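About us

Umlow helps small organisations buy their first robot and work out what it will cost them to keep it. We don't build robots and we don't sell them. We write the specification, draw up the budget, run the trial and sit in on the supplier meetings. When the order is placed we stay on for the first year of running costs.

There are 7 of us. Most of our clients are care providers, hotels and small warehouses, and most have never bought anything with an arm on it.

What we test

Before a client commits to a machine we ask for a trial on an ordinary household or shop-floor task. Tidying shoes is one we use a lot. Shoes are soft, they come in pairs, and they sit at awkward heights. A gripper that is fine with boxes can struggle with a knitted collar or a fluffy slipper, and it is better to find that out before the purchase order goes in. 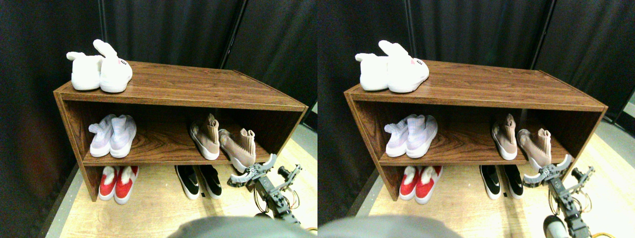
How we budget

The purchase price is one line out of many. A typical Umlow plan covers the arm and gripper, spare fingers, cabling, floor preparation, insurance, staff training and a replacement date. We put nearly 2,000 pounds aside for spares and small repairs in even the smallest plan, and clients usually spend it.

Mafalda Louro keeps our cost tables and updates them every July. Clients get the full spreadsheet, with the formulas left in. 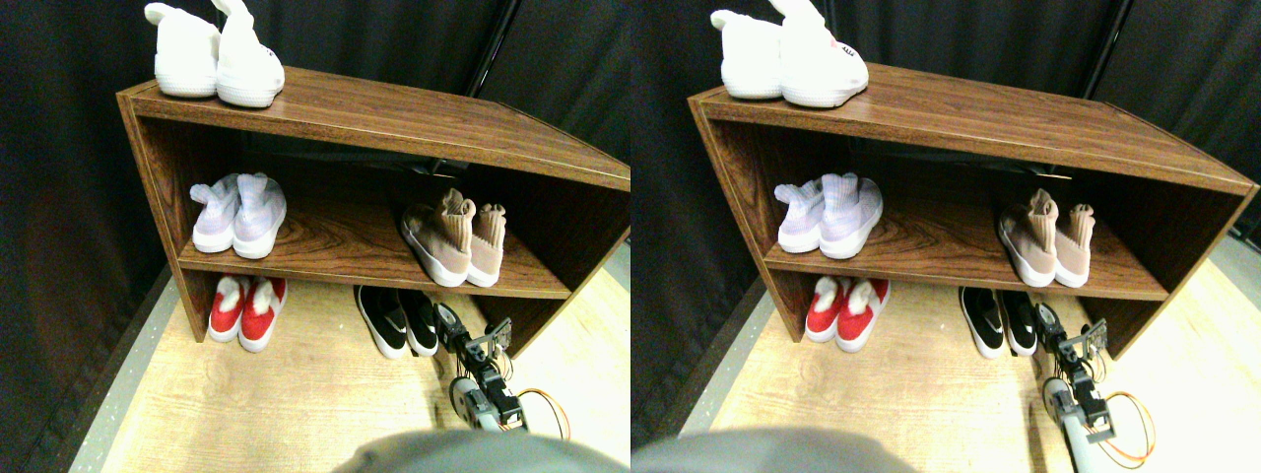 Gripper work at floor level, beside the black pair under the rack.

How a project runs

A standard project takes 8 weeks. The first two go on site visits and talking to the people who do the job now. Trials come next, then a written recommendation with three prices in it – buy, lease or wait. We have told clients to wait more often than they expected. Givden, our planning template, is used on every project and can be kept afterwards.

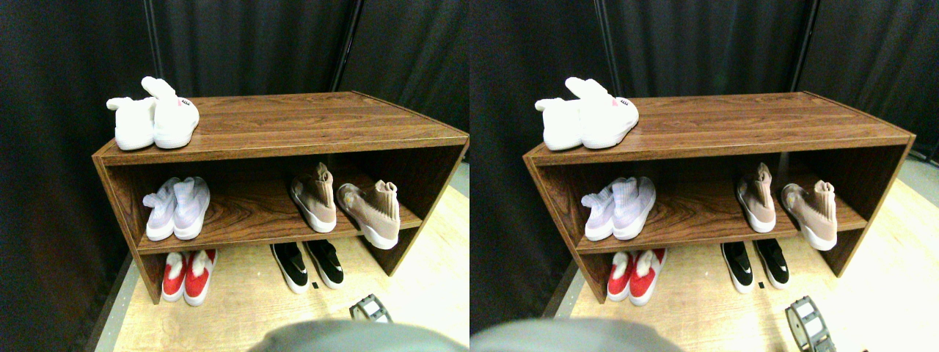

Tae-yang Wang leads on trials and Soo-ah Kang on contracts and service terms. Corina Ciobanu looks after training plans, and she is the person to ask about staff time, the line most often left out. Clients tend to picture a finished job, so she gets them to plan for the odd cases too. A pink shoe tilting out over the front of the shelf while the rest stay put is a fair one to start with: somebody has to decide whether it counts as tidy, and who straightens it if it doesn't. Those minutes go in the budget.

Working with us

We take no commission from manufacturers. First calls are free and last up to an hour. Ask for Kyung-hwa Ryu, who handles new enquiries. Our bookings for the year open on 5th January.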